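The road people were at my aunt's house again

1 February 2018

So the letter finally came. My aunt Nadiia has been waiting on it since July, and it showed up in a plain envelope with the seed catalog stuck to the back of it, so it nearly went out with the recycling. The county wants a strip off the front of her lot for the Karpenko Road widening. It's 30 feet deep at one end and down to nothing by the mailbox, and it takes the whole lilac hedge plus most of the place where she parks.

I drove over after work and we read it together twice at the kitchen table. She was calmer than me! I was the one walking up and down saying "they can't just do that" when of course they can, that's the whole point of the letter. What they can't do is do it for free, and that's the part I've been reading up on all week instead of sleeping.

If you haven't followed the Karpenko business (and why would you, unless you live out past Skuvance), the plan is to add a turn lane and a sidewalk from the feed store down to the bridge. Everybody wants the sidewalk. Kids walk that shoulder in the dark in winter and it scares me every time I drive it. My aunt wants the sidewalk too, she's been to meetings about it. She'd just like to be able to get her car off the road afterward.
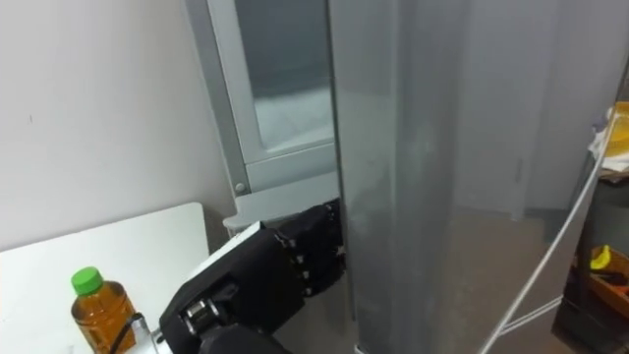 Does she have to take the first amount they offer?

She can turn it down and ask for her own appraisal, and if the two sides still can't agree, a judge or a panel sets the figure. The road work may go ahead in the meantime, but the argument over the money carries on separately.

That was news to both of us. We'd thought the number in the letter was the number. A lawyer in Irus named Vira Skoryk gave a free talk at the library on this, and I went with a notebook like I was back in school. What stuck with me is that the land itself is only part of it. If losing the strip makes what's left worth less - no parking, traffic closer to the bedroom window - that's supposed to count too. The letter prices the dirt and gives the hedge one line. My aunt's parking isn't in there anywhere.

Her neighbors Yaroslav and Solomiia Demchenko got theirs the same day. They lose less ground but the new driveway apron comes in so steep that Yaroslav thinks he'll scrape his trailer every time he pulls out. He called the project office and got a very nice person who read him the same paragraph he already had in his hand. Then he called back and got another one. I've started writing down who we talk to and when, which I'd recommend to anyone, even if you feel silly doing it.

The next public meeting is at 7 in the old school gym, and I'm going to ask why the sidewalk has to be on the north side. There are 5 houses on the north and a bare field on the south that hasn't been plowed in my lifetime. Maybe there's a pipe or something. If there's a pipe, fine, show me the pipe.

Meanwhile Nadiia has signed nothing and wants to know if you can move a lilac that old. I said I'd ask on here. It's taller than the porch roof and she would settle for keeping a few shoots, so if any of you have done it, leave me a comment and tell me how deep you dug.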